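Sorting out a drawer full of network cables

Did ours on Mon 9 September, finally. Most of it was patch leads nobody had looked at in ages. Quick version below, will tidy the page up when I get time.

You want: a clear table, a shallow tray, a couple of plastic bins, tape and a pen.

1. Tip the lot out. Untangle before you do anything else – don't pull on the plugs, work from the middle of the knot.

2. Check both ends. Snapped clip = dead pile. Bent clip, same. Don't keep it "just in case", you'll only plug it in again next July and wonder why the link drops.

3. Coil each one. Hand-sized loops, over then under so it lies flat. Not tight round the elbow, it kinks them. Leave one plug sticking out a bit so you can find the end.

4. Lay the coils on the table with gaps between and sort by colour. White with white, pale blue with pale blue. Bins go along the edge so you arent reaching over everything. 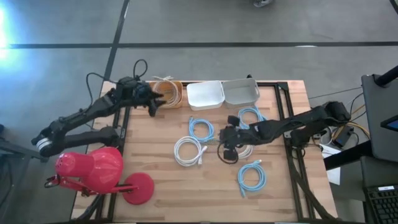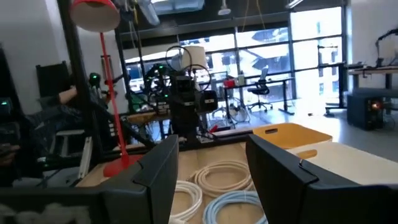
Coiled white and pale blue cables on the table, both pictures, bins still to be filled in the first.

5. One colour per bin. Odd ones in the tray.

6. Label the bin, then the longer leads. Tape flag near the plug, length on it. Orest writes on the cable itself – rubs off in a week.

7. Lids on if you have them. Heaviest bin at the botom of the shelf.

Spare leads go to Damián Benítez, he takes anything that still clicks in properly.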